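Filtska at the Hollis, quick notes before I forget

Got to Clondon just after opening, 29th October, queue already out past the bike racks. Ten minutes and we were in. $9 at the door, kids free, cash or card. Cloakroom is tiny so leave the big bag at home.

If you missed it on telly, Filtska ran for 39 episodes and was mostly shot up the road. The Hollis has got hold of the costumes, scripts, a good heap of props and the whole ferry office from the second season. Zoma, who made it, lent nearly everything. Almost 500 items according to the leaflet. Felt like more.
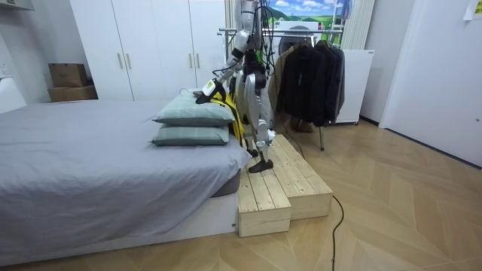 Bed and pillows, light wooden steps at the corner.

Ferry office first. Go straight there, it clogs up. You can walk right in behind the counter. Timetables all hand lettered, coffee rings on the blotter, a drawer you're allowed to open (tide tables, a sandwich wrapper, not telling you the rest). Colours are much duller than on screen. Apparently they were pushed up in the grade afterwards, there's a panel on it with before and after strips. Best panel in the place.

Scripts are behind glass and the lighting's poor. Blue pages, pink pages, crossed out lines. The finale has a different last scene!! Couldn't read half of it for the glare. Someone needs to move that lamp.
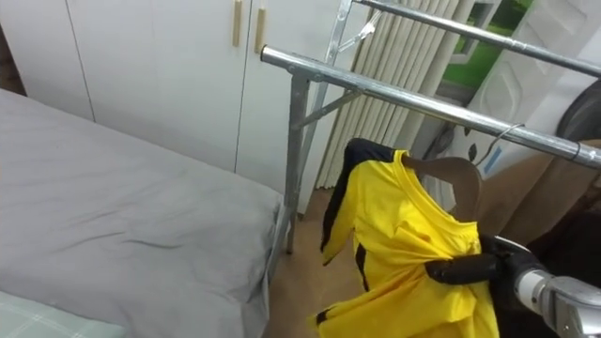 Costumes are upstairs and definately the favourite of everyone I heard talking. Grey raincoat, the wedding outfit, the awful green jumper. Three copies of the jumper, one for each stage of falling apart. I was expecting mannequins and velvet ropes but a lot of it just hangs on bare metal rails, about as fancy as the silver drying rack in that last photo. Suits it. You get close enough to see the mending. Labels are at knee height though, bring your glasses.

Theatre is showing the pilot on a loop. Seats hard, sound good. Skipped teh gift shop, $39 for a mug and a tea towel, no thanks.

Cafe shuts at 3. Bus back from the side gate, not the front.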